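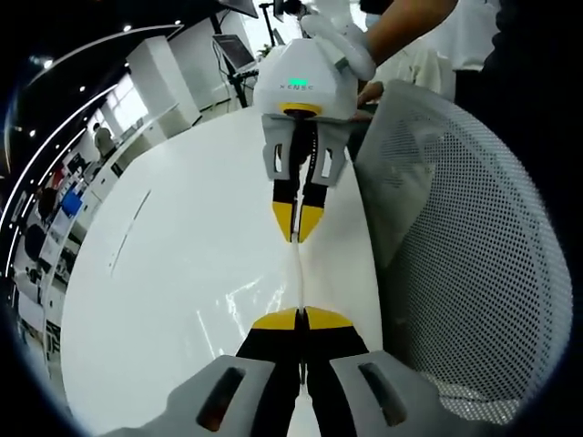 Two Hands, One Strip: Teaching Garik at Flimosent

8/26/19
By our Clostholm correspondent

She talks fast and she doesn't sit down much. The demo lead at Flimosent asked to stay nameless, company habit, and then gave me most of an afternoon. Coffee first. Then straight into grippers.

"People come in expecting joysticks," she says. "We did joysticks. We did a whole month of joysticks."

That month was May. Garik, the project, is supposed to end with a pair of robot arms that can handle thin floppy stuff. Strips, bands, liners, anything that bends when you'd like it not to. Her team of six started out driving the arms by remote, one person per arm, watching a screen. It worked on blocks. Thin material, no.

"You can't feel anything. You pinch, you think you've got it, you move away and it's still lying there. Then you pinch harder the next time and the arm learns to pinch hard. It copies everything. It copies you being annoyed."

So they put the remote rig aside, for the strip work anyway, and went over to grippers held in the hand. Same job, same kind of fingers, but on the end of somebody's wrist. You do the task yourself and the recording is the lesson.

Was it faster? She makes a face.

"Faster per try. Way faster. But then you get greedy and record junk."

The total stands at 3280 recorded demonstrations, she looked it up while we talked. Of those, 771 are strip handovers or strip pulls. And 117 of the strip ones were thrown out after review. I asked what gets a demo thrown out and got a long answer. Regrips. Talking with your free hand. Coming in too steep, so the fingers scrape the table. Starting before the other person is ready, that's the big one.

"When it's two people, each of you has half of the task. If I tug early, my recording says tug early. His says hang on for dear life. Neither of those is the thing we want." 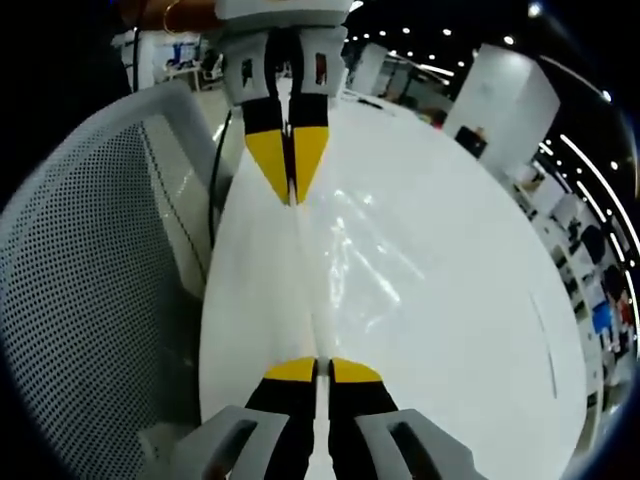
A thin white strip stretched over the table, a gripper at each end.

The strip is her favorite task and also the one she complains about. Flat on a glossy table, hardly any edge to get under. She says new people always go for the middle of it. Old hands take the very end, with just the tips.

"You want the yellow touching and nothing else. If you've swallowed it up to the black part of the finger you can't let go cleanly."

And the letting go? "Slow. Slower than that. I say it all day."

I got a turn. I was bad. My first attempt I squeezed next to the strip, my second I dragged it sideways and took it right out of her fingers. She was nice about it — marked both as rejects before I'd put the thing down.

Her trick for beginners is to leave the strip out completly. Just face each other over the table, close, open, close, back off. No object, no points for anything. She calls it saying hello.
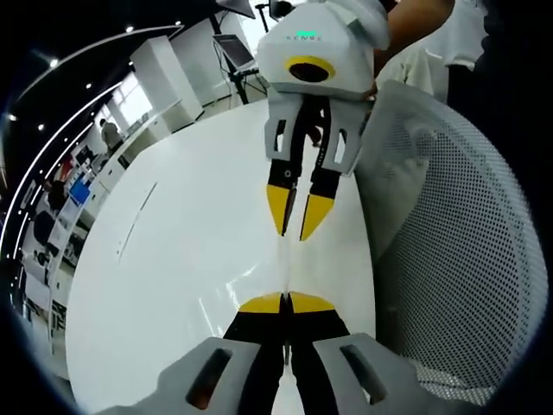 Lining up is the part I had underestimated. I figured you point the thing at the other thing. She wants more than that before a pull: fingers on one line, so the strip won't twist when the tension comes on. Which is how it looks across the white tabletop, yellow tips facing yellow tips, both pairs nearly closed and pointing straight at each other. Two inches off to the side and she'd have you start over, she says. Elbow matters too. Stick it out and your wrist rolls, and then the gripper rolls.

"I watch elbows more than I watch hands."

The arms themselves come from Partanen's side of the project, a separate room, and she was careful about what she'd say. They replay what her team records, more or less, and what comes back to her is a list of places where the replay went wrong. Mostly the approach. Sometimes the release. She reads the list and goes looking for the same mistake in the people.

Does she find it?

"Nearly every time. We had one where the arm would stop dead above the table, wait, then go down. Lovely smooth motion otherwise. We looked for a bug for days. It was us. Everybody was pausing there to check the other person was ready."

They kept the pause in, as it happens, but shorter. She nods now instead of asking out loud, and the other person nods back, and neither nod moves the gripper. That took practise as well.

I asked if she'd go back to the remote rig. For heavy things, sure, she says, or for anything you don't want your fingers near. Not for strips. Next on the list is a strip with a fold already in it, one person holding, one person flattening. She's tried it at home with ribbon and salad tongs.

"Terrible," she says. "The tongs are too springy."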